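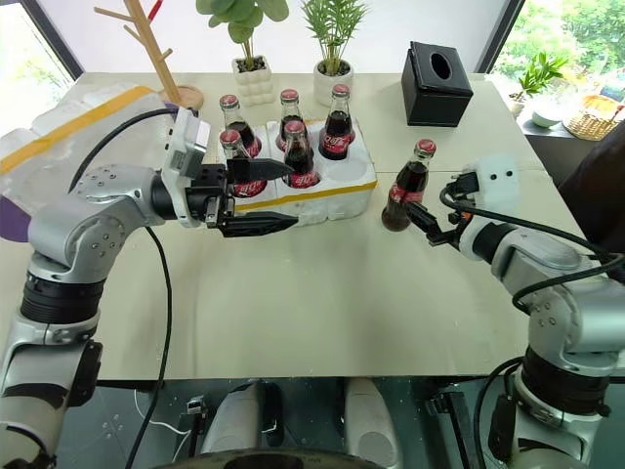
April 21, 2024

I've been buying Coke in glass bottles since September, when the corner store changed hands and the new owner decided we were a glass bottle neighborhood. I went along with it. Cola tastes better out of glass, or it costs enough more that I've talked myself into it.

The trouble is getting it anywhere. My cousin lives 15 miles out on the Burton road, and the first time I drove a few bottles over there they rolled around the trunk the whole way, clinking like a bad wedding. So I've gone over to foam crates. White styrofoam, a slot per bottle, yellow tape along the front. They weigh nothing and squeak horribly when you pull one out of a stack, and I have become very attached to them.

Daithí Cullinane, who I used to share an office with at Mimeo, thinks this is all ridiculous and carries his in a gym bag wrapped in a towel. He has lost 3 bottles that I know of. The gym bag has not been the same.

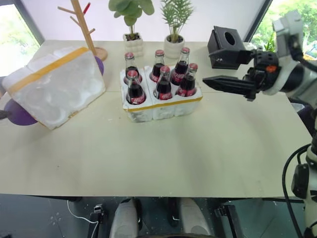 A full crate of six, with a spare on its side and the plants at the back.

I have opinions about loading order now, which is a sentence I'd have been embarrassed by a year ago. Back row first, so you aren't reaching over a fence of bottle necks. Hold each one by the middle and let it go in at a bit of a slant, then straighten it up once the bottom finds the slot. Labels out if you're giving it to someone. If it's just going in your own pantry, who cares - though I turn them anyway.

Don't push down on the caps. I did that once and cracked the floor of a perfectly good crate.

The spare is for my cousin, who has promised to return it. She still has my cooler, my folding chair and a casserole dish, so I'll be ordering another crate.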